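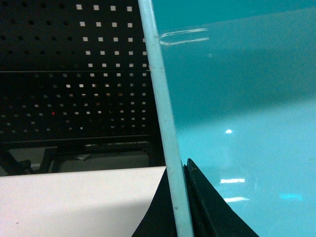

Speaker notes - wrist camera perception talk, Greltau meetup, evening session

Good evening, everyone, and thank you for coming along after what I know has been a long day. (Wait for the door to settle. People are still getting drinks.)

I'm going to talk about edges. I realise that sounds like a very small thing to build a talk on, but I have spent most of this year thinking about the edges of thin sheets, and I would like some company.

Quick background for anyone who hasn't met our project. Jandik is the software that sits between the wrist camera and the motion planner. It looks at what is close to the fingers, decides where the thin bit is, and tells the planner how to line up with it. The planner we use is Sang, which we inherited from the Pestdale group and have grown very fond of, even on its bad days.

Leave the opening picture up for this part. Point at the pale blue strip running down between the two black fingers. That strip is what Jandik has to find. Everything else in the view is, from the software's side, a temptation.

First temptation: the shiny side. The teal surface on the right throws back white highlights, a couple of them long and horizontal, and to a line detector a long thin highlight looks wonderful. It is straight, it has lovely contrast, and it belongs to a reflection. Our first version adored these. What helped was asking for a small wrist movement and looking again - a reflection slides about over the surface as the camera moves, and a real edge stays with its object. Two views are enough most of the time. We allow up to 4 before giving up and asking for help.

Second temptation: the black panel with the square holes. Rows and columns of holes give you straight lines in two directions, all beautifully regular. (Pause here, the vision people usually groan.) We look for repetition first now, and anything that belongs to a repeating pattern gets marked down before the edge search begins. I'd like to claim this was clever planning on our part, but it came out of a very grumpy afternoon in September.

Then the fingers themselves. We know where they are from the gripper state, so we mask them out, with a little margin. Too much margin and you lose the part of the edge that matters most, down at the bottom where it passes between the fingertips. I changed that number so often that I ended up writing a tool for it, and I'll show the tool if there is time.

Numbers slide. Our replay set has 274 recorded approaches and we run all of them before any change goes in. Mention that it runs overnight, and that I do look at the failures by hand with my tea in the morning.

Skip the maths slide if we are past half seven.

Questions likely to come up: depth sensors (we tried, clear and glossy things were a misery), learned detectors (yes, we are testing one, ask me afterwards), and whether Sang can replan during the close. It can, slowly.

Remember to repeat each question for the back row.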